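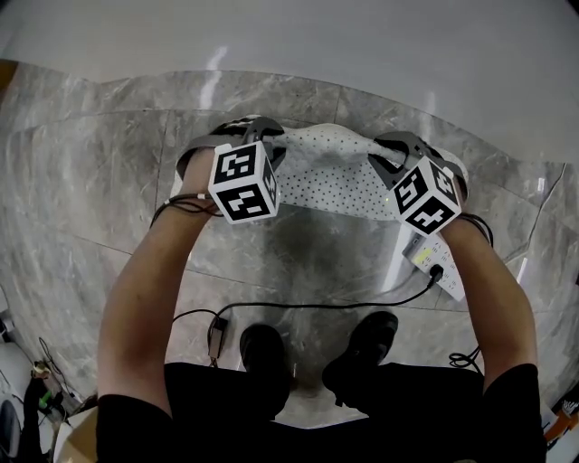
Handling soft material with a marker cube on each wrist.

About the Vason group

Vason is a small research group within Flutico. We work on one question: how can a robot learn to handle cloth, padding and other soft things from people doing the job with their own hands?

The group was set up in February by Lucienne Boyer, who still leads it. Before that she worked on folding machines at our Marham site, where every new fabric meant weeks of fresh programming. We wanted a method that starts from the person.

How we work

The person doing the task wears a cube on the back of each wrist. Every cube carries black and white square patterns, and software uses them to work out where the wrist is and which way it is turned. The view comes from head height, so the hands, the cubes and the material are recorded together. We chose cubes over flat tags because a flat tag is lost as soon as the wrist rolls over. With a cube, another face usually comes into view.

Each recording is cut into short pieces — pick up, stretch, turn, lay down — and a model is trained to predict the next movement of both hands. We train on the distance between the two wrists as well as on their separate paths. For stretching cloth this made more difference than anything else we tried.

What we have found

Our present set, called Ursu, holds 1637 recordings made by 23 people. We hope to reach 2000 before we train the next model. Adding new people has helped more than adding further recordings from the same ones, at least up to the size we have now. Sessions are kept to around 30 minutes, as movements get slower and less even after that.

Some things still do not work well. Thin cloth that folds over on itself is hard to follow, and the model lets go too early when both hands pull at once. Quick turns blur the patterns, and those stretches have to be filled in from the points on either side. We mark them in the data so that others can leave them out.

Working with us

We take on students for project work and lend our wrist mounts to other groups. Write to the Vason office at Flutico, Marham, and say what material you work with.

Page last updated Tuesday, August 6, 2019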